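Two Grippers, One Stamp Test, and a Lot of Red

July 15, 2023

So the Draltum finally came back from repair and I could put both grippers side by side, which I've been promising to do since May. I know a few of you were waiting for this one, and I'm sorry it took so long (there was a missing flange screw, and that's all I'll say about it).

Quick recap if you're new. I have two arms set up facing the same table. One carries the Avetti, the grey boxy one, and the other carries the Draltum, the black one with the jointed fingers. Both open and close, both are electric, and on paper they look close enough that you'd pick whichever ships first. I've used the Avetti the longest, so I came into this liking it, and you should read everything below with that in mind.

I wanted a test that leaves something behind. I've done plenty of pick-and-place comparisons and you end up with a spreadsheet of hits and misses and no real feel for what the gripper was up to. A stamp is different! You press a block into ink, you press the block onto paper, and the paper tells you how hard you pushed, whether the block tilted, and whether it slid while it was down there. If the grip is even a tiny bit loose you get a smear. If the block is cocked in the fingers you get one dark edge and one pale one. It's cheap, it's a bit silly, and I learned more from it in an afternoon than from a week of moving cubes between bins.

The setup is easy to copy. White paper, a little wooden block, something flat and red to ink it on, and a table you don't mind wiping down. I didn't tape the paper. I went back and forth on that, and in the end I decided that if a gripper drags the sheet I want to know about it.

The controller is the same Doherty box I wrote about in the spring, running both arms, with the grip force set from the same little config file. I had it at 2 newtons to start, thinking a block that light wouldn't need more, and that was way too gentle. The block stayed put in the air and then rotated the second it touched anything. I won't bore you with every step up from there, but I'd tell anyone starting out to set the force for the contact and forget about the weight of the thing. The push is what knocks it loose.

Inking was harder than stamping, by the way. You'd think the dip would be the easy half. But you're pressing a block against a surface with a bit of stick to it, and then you have to lift it straight off without the block staying behind. The Draltum has a slow first bit of travel when you tell it to close, and I used to find that annoying. For this job it's lovely. You can creep onto the block, feel the current come up, and stop. The Avetti snaps shut. It's quick and it's strong, and it'll happily shove the block a hair sideways as it grabs it, so your nice lined-up pose is already off before you've gone anywhere. 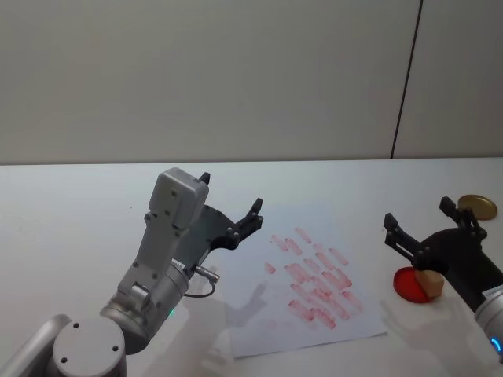

Luana Figueiredo thinks I'm being unfair to the Avetti. She wrote to me after my last post to say that the snap goes away if you split the close into two moves, a fast one that stops just short of the object and a slow one to finish, and that she's run hers that way for ages without a single shifted part. She also said that judging a gripper by its default close speed is like judging a car by where the last driver left the seat.

Okay, fair! I tried it, and she's right that it helps a lot. The catch is that you need to know the width of the object pretty well to place that first stop, and with blocks that have seen some wear the width depends on which way round you pick them up. The Draltum doesn't make me care about that. So I'd call it a setup cost on the Avetti side, paid once per object, and if you handle the same part all day it's nothing.

About the marks themselves. They came out as short slanted strokes, some good and dark, some so washed out you have to hunt for them, and a few land on top of each other. Ink explains a good part of the dark and light thing – I was lazy about re-dipping in a few runs. The overlaps are on me too, as my grid spacing was too tight for how loose the rows came out. I wouldn't read any of it as precision data. For that you'd want a finer tip and a proper pad, and please tape your paper.

Where I do trust the result is tilt. A block held in flat fingers wants to pivot around the line between them, and the only thing stopping it is friction and how much finger is touching wood. I went in thinking the stiffer gripper would win this easily. It's closer than that. The Avetti holds the angle better once it has a good grip, and the Draltum gets a good grip more often. Take your pick, I guess? For my kind of work, where every object is a new one, I'd take the second.

Some smaller things I noticed along the way.

The cable on the Avetti comes out at the side and loops back to the wrist, and I have to think about that loop every time I rotate the last joint. I've snagged it before. A right-angle connector would fix it, and I've had one in my cart forever.

The status lights are different colors on the two arms, green on one and blue on the other, and I've come to rely on that more than I'd like to admit. When you're tired it's very easy to send a command to the wrong arm.

The Flelletti fingertips I ordered (the soft ones, for both grippers) still haven't turned up. Several of you asked whether rubber tips would make this whole comparison pointless, and they might. More friction means less pivot, and then the close speed is all that's left to argue about. I'll rerun the same test with them on and with the paper taped down.

I also want to try it with a camera looking straight down at the sheet, so I can measure each mark's angle in software and stop squinting at it with a plastic protractor. My target is 100 stamps per gripper, fresh ink every time, same block, same force. If you've got a script that fits rectangles to blobby shapes and you don't mind sharing, leave me a comment. Mine falls over as soon as two of them touch.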